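Chapter 6
From Goal States to Task Plans

The controllers of Chapter 5 take a target pose and drive one arm to it. They have no notion of why the pose was chosen. The layer treated in this chapter, the task planner, chooses poses on behalf of a goal stated in terms of objects and where they belong.

The running case is pair sorting. Six slides lie on a table, and the goal assigns each to a level of a small rack. The goal says nothing about order, or about which arm does what. Those choices are left to the planner, and they interact – a slide that overlaps another may have to be moved first, and two arms sharing a workspace must not claim the same region at once.

We write a state as a set of predicates, such as on(slide, shelf) or clear(gripper). In the Gruvix planner used here, each predicate is computed from three camera streams: one fixed and two at the wrists. The fixed view gives layout; a wrist view gives local detail near the fingertips.

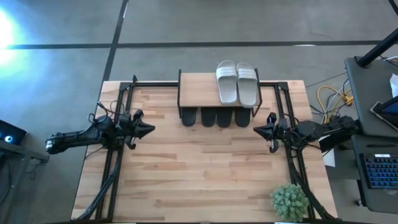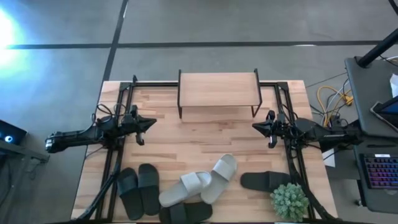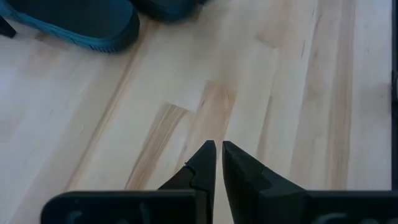
Figure 6.1. The first two views are from the fixed camera, the third from a wrist.

A predicate evaluated on a single view may be undefined, and the planner has to treat undefined as distinct from false. Ghauri's rule, introduced in Section 6.2, handles this by holding the last defined value for at most 18 control cycles. After that the planner requests a new view.

Section 6.1 defines the predicate set and the 14 operators built on it. Section 6.3 adds arm assignment. Readers who have already installed the Gruvix tools may want to run the planner once with the default limit of 64 expanded nodes before reading further, and keep the log for Exercise 6.4.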